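Lab 6 handout -- Comparing grippers on the two-arm cell

Intro Manipulation, section B. Notes typed up after the morning lecture, slides to follow (Perrine Joly has them). Bring this to the bench.

1. What we are comparing

Two gripper setups, same arms, same controller. The Sindari fingers are the stiff ones. The Grillik fingers have the softer pads and give a little under load. Both are two-finger parallel, both fit the same wrist, so the swap is four screws and a recalibration.

Things that stay fixed for the whole lab:
- controller settings (do not touch gains, see section 4)
- arm speed, slow profile only
- start pose, both arms
- table layout between a trial and its repeat

Things that change: fingers, object, approach direction. One at a time please. Last year half the reports changed two at once and then had nothing to say in the discussion.

2. Vocabulary from the lecture, quick

Grasp closure -- fingers touching on both sides and the object can't slide out in any direction you care about. Force closure is the stricter version, see chapter 3 of the reader.

Compliance -- how much the finger gives. Soft = forgiving when your position is off, bad when you need to know exactly where the object ended up.

Slip -- object moves relative to the fingers after contact. Write down if it slips at lift or during transport. Different causes! Slip at lift is usually not enough grip force or a bad contact point. Slip in transport is usually acceleration, or the object swinging.

Aperture -- gap between the fingertips. Commanded aperture and real aperture are not the same number once there's something soft between them. This matters a lot for bags.

Reach overlap -- the part of the table both arms can get to. Handovers have to happen in there. Smaller than people expect, and it shrinks when the wrists are tilted.

3. The cell

Arms sit at the front corners on the rail, facing in. Work from the fixed camera view when you log positions, so "left" is always camera left. Boonmee Duangkaew wrote the logging sheet this way and the grader script asumes it.

Objects for this round are everyday stuff on purpose. A bag of chips is a nasty grasp: the outside is thin and slippery, the inside moves, and the shape after the first try is not the shape you started with. A clear cup is the other hard one, mostly for the camera. Depth on clear plastic is poor and you get holes right where you want to put the fingers. Laptop is an obstacle for this lab, not a grasp target. Keep clear of the screen.

Wall pattern: high contrast, lots of repeated leaf shapes. Good for checking whether your feature matching gets fooled by repeats. Florêncio Sequeira will cover this in the vision half, for now just know that two leaves can match each other when they shouldn't. Same warning for the marble top, the veins read as edges if your threshold is low. 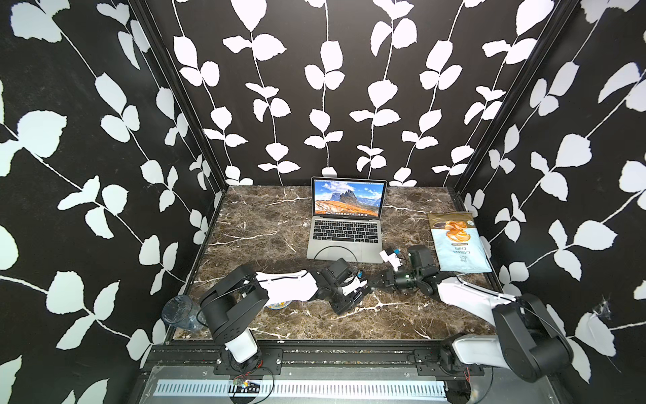

4. Before you power up

a) Check the plates on the rail are tight. By hand, then with the key.
b) Follow each arm's cable from base to wrist. It should have slack at the shoulder and none caught in a joint.
c) Gripper tips in the start pose face each other with only a short gap. Never home both arms at once from there. Left first, back it off, then right.
d) Command grip force at 600 on the controller scale for the first pass. Rigid objects can go to 700. Chip bag stays at 600 or you will pop it.
e) Leave the gains alone. If an arm hums or shakes, stop and call Thitima Noiphan, don't try to tune it out.
f) Stop button within reach of the person NOT typing.

5. Procedure

Step 1. Log the layout. Sketch is fine, label the objects.

Step 2. Sindari fingers, left arm, cup. Approach from the side. Then from the top, over the rim. Repeat both.

Step 3. Same fingers, right arm, chip bag. Try a pinch at the short edge, then a flat grasp across the middle. Look at commanded vs real aperture in the log, you should see the difference grow as the bag squashes.

Step 4. Swap to Grillik. Recalibrate (3000 ms hold at full open, then full close, wait for the prompt). Repeat steps 2 and 3.

Step 5. Handover. Any small item. Pick with one arm, pass inside the overlap, place with the other. Giving arm holds until the recieving arm reports contact. If your arms let go too early, check the order of the two events in your script before you blame the fingers.

Step 6. Export the log before you close the session. It does not autosave. The Ibarra viewer opens it on any of the lab machines, Broltby format is not accepted anymore.

6. What to hand in

Two pages max. Table of trials with outcome (held / slipped at lift / slipped in transport / missed). One plot of commanded against real aperture for the bag, both finger sets on the same axes. One paragraph on which fingers you would choose for the cup and which for the bag, with evidence from YOUR trials.

Rungnapa Nakpan's reference run has 57 trials in it, posted on the course page. Use it to check your plot looks sane. Don't merge it with yours.

Common lost points from April:
- axis with no units
- "it worked well" with no outcome column
- calling a miss a slip. If the fingers never made contact it's a miss
- soft and stiff results from different layouts, can't be compared

7. Questions to think about before next lecture

Why would a soft finger do worse on a handover than on a plain pick?

If the camera can't get depth on the cup, what else on the arm could tell you the fingers have reached it?

Reading: rest of chapter 3, skip the proofs. Bench sign-up sheet is by the door, two people per slot, morning slots go first.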